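Jul 2, 2022

My building wants us all on Stisa, an app that tells you which chores to do and when. Lorraine Ruddock on the second floor swears by it. She says it saved her 6 hours in April. Saved from what? She lives alone with a fern.

I gave it two weeks. It sent me 267 reminders, and I had wiped the counter before most of them arrived.
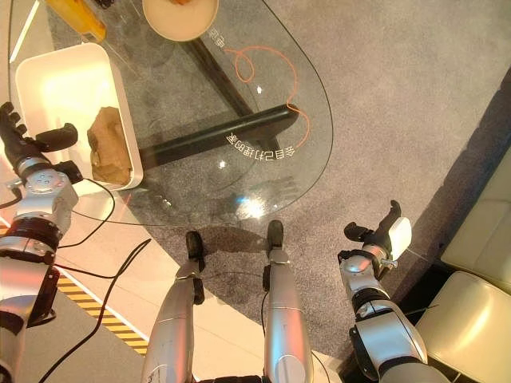
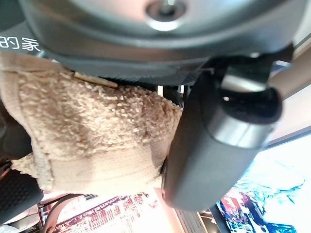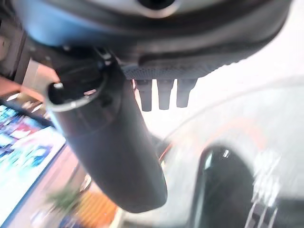
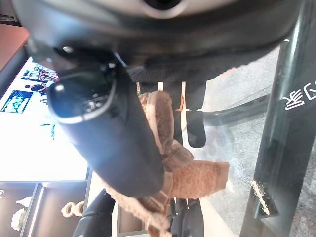
First picture: white bin, glass table, cream sofa.

The paid plan is 240 a year and promises a "calmer home." I'd like to know who measured that. My mother ran a house of five off the back of an envelope, and I still have a drawer full of envelopes. I've deleted the app. Lorraine can keep hers.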